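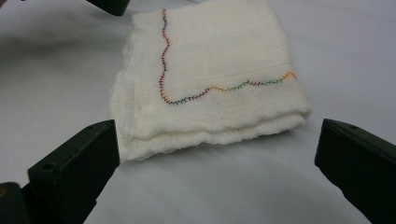 Weseck Fold Planner

Software for grasp and fold planning on cloth
Current release: 13
Made by Stinent

Weseck Fold Planner works out where a two-finger gripper should take hold of a piece of fabric and how it should move to fold, unfold or shift it. It reads a color image from the wrist camera, finds the outline of the cloth, marks the folded edges and the loose ones, and returns a ranked list of grasps. Your robot controller does the rest.

The planner is meant for soft goods that don't hold a fixed shape: towels, gauze, napkins, wipes, garment panels. White fabric on a pale table is supported without a backdrop or markers. The edge finder uses woven texture and the soft shadow at the base of the stack as well as color, so low contrast alone does not stop it.

What it does

Layer detection. The planner looks at the front edge of a folded stack and estimates how many layers are showing. If the edge is frayed it reports a range and lowers the score of any grasp that depends on splitting the layers. You can set it to refuse those grasps.

Stitching and print masking. Colored thread, embroidery and printed borders can look like an edge to a vision system. The mask tool keeps them out of the outline. Multicolor thread is treated as one line when the stitches connect, including lines that turn a corner. The same line can be saved as a landmark and used to tell which way the cloth is facing.

Finger clearance. Load a model of your fingers and the planner checks both sides of the stack before it proposes a closing move. Fingers that stay in view of the wrist camera are masked out of each image.

Replay. Every plan is stored with the image it came from. Open it in the viewer, change a setting and run the plan again without the robot. Recordings from hand-held grippers can be imported the same way.

Specifications

Input: color image, depth optional
Output: up to 31 ranked grasps per image, with approach direction, finger opening and score
Planning time: 184 ms per image on the Datura compute unit
Gripper type: two-finger parallel
Maximum finger opening: 100 mm
Interfaces: Python and C++
Operating system: Linux

Not supported

Suction cups and needle grippers. Clear film. Stacks of separate cloths that need to be counted. Bimanual folding is planned but is not in this release.

In the box

The license covers one robot cell and includes the planner, the replay viewer and the Ye calibration tool. Ye needs to be run once after mounting the camera and again any time the fingers are changed. The Datura compute unit is sold separately. Customers on release 12 can update from the account page, but saved masks have to be converted first using the script in the tools folder.

Related items

Datura compute unit
Ye calibration board, spare
Finger model pack for Weseck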